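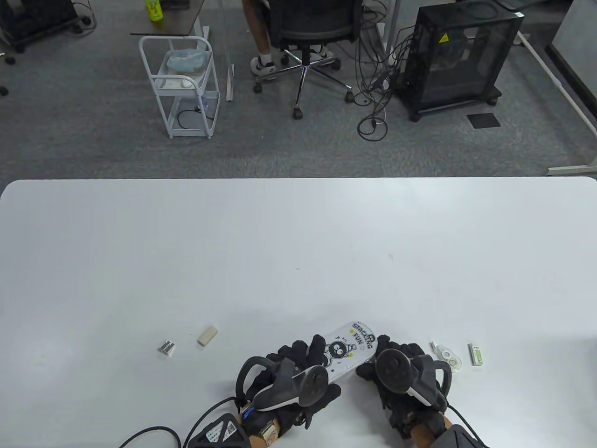 Lifting the STACKING FUN box, both controllers on.

Ticket opened April 6, 2026 by Omolara Haruna
Fault: right-hand tracking jumps while the box is held in both hands. The arm copying the movement lurched and tripped its force limit. Left hand fine.

Diane Robichaud: Zilska support blame the strap and want it tightened. I doubt it. Did that in October, same fault came back within 2 hours.

Omolara: Tightened anyway. 6 lifts, two jumps. Their log viewer calls both "normal" - not sure what it would call abnormal.

Diane: They now suggest new firmware. Release notes don't mention tracking at all. Will try it, with the arm powered off. Leave this open.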